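Archive > Household Studies > Papers > Section 3

3. Placing footwear on a raised surface

3.1 Background of the task

In the first two sections we treated the storage of footwear as a problem of space: how many pairs a hallway can hold, and how much floor is lost to them. The present section turns to the single act of putting one pair in its place. Earlier work in our group (Ocampo and Solís, the Vellbridge hallway survey) collected 1228 written answers on where people leave their shoes when they come home. Almost all of the answers named a place, such as a mat, a shelf or the bottom of a wardrobe. Very few told us how the shoes were left in that place, and we could not recover this from the survey afterwards.

For this reason we chose a very plain task. A pair of flip-flops has to be arranged side by side on a low platform. Flip-flops were preferred to closed shoes because they have no heel counter and no upper that can fall to one side. The only part standing above the sole is the strap, and the strap gives a clear sign of which way the sandal is facing. They are also light, so a small push on one of them is enough to spoil the order of the pair.

3.2 The table and the platform

The work was done on a table with a white top, and the platform was set near the middle of it. The platform is a flat board which stands higher than the tabletop, so that the sandals do not rest directly on the table. We wanted a surface which is only a little larger than the pair. On a wide shelf a person can leave the shoes at almost any distance from each other and the result still looks acceptable. On a small board this freedom is gone, and the second sandal must be placed with regard to the first.

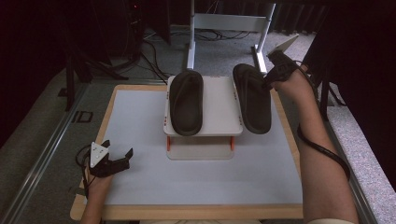
Figure 3. Two black sandals on the small white platform, the right one tilted and held at the toe.

The two sandals of a pair do not present the same difficulty. The first one may be put down anywhere in its own half of the board. The second one must come down beside it without touching it, and it must also lie parallel to it. In the notes of Nicanor Solís, who kept the record for all the trials, most of the remarks concern the second sandal. The typical remark is short: “heel over the front”, “toe too far in”, “strap caught”. We kept these remarks in his own words and sorted them later.

A sandal was counted as placed when its whole sole was on the board. When the heel was hanging over the front edge, the sandal was counted as not yet placed, even if it did not fall. This rule may seem strict. In a real hallway, a sandal with its heel over the edge of a rack is the one which is kicked down by the next person, and several answers in the survey complained of exactly this.

3.3 Where to hold the sandal

We distinguish 2 ways of taking hold of a flip-flop. It may be held at the toe, or it may be held by the strap. Holding by the strap is what most people do when they carry sandals from one room to another, and it is comfortable. It has the weakness that the sole swings under the hand, and its direction is decided only at the moment when it touches the board. Holding at the toe gives better control of the direction, but the heel tends to arrive first and it may miss the board.

Rocío Ocampo proposed a third way, in which the sandal is held at the side of the sole, near the middle. We tried it in 8 trials and then gave it up. The side hold needs free space between the two sandals, and on a board of this size there is too little of it. It could be useful for the first sandal of a pair – we did not study this further.

3.4 The surface below

Before the main trials we compared different coverings for the table. The bare top was compared with a rubber mat sold under the name Jukix and with a large sheet of white paper. The mat held the sandals too well, and small corrections became difficult. The paper was pleasant to work on, and marks on it are easily seen. Its weak point is that a sheet which is not fixed may move together with whatever is standing on it, so we advise fixing the corners when the same positions are needed again.

We also note that a pale surface shows soft shadows quite clearly when the light in the room is low. Some care is then needed when one judges by eye the gap between the sandal and the board. The notes taken in September, under stronger light, contain fewer corrections on this point.
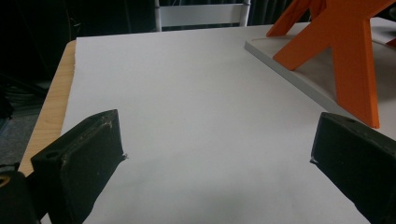
3.5 Relation to earlier advice

The household guide of Dulley recommends that light footwear is stored with the toes to the wall, and Hakim recommends the opposite. Neither of them gives a reason. From our trials we can only say that the direction matters less than the agreement between the two sandals. A pair facing the same way was judged tidy by both authors in every case, whichever way it was facing.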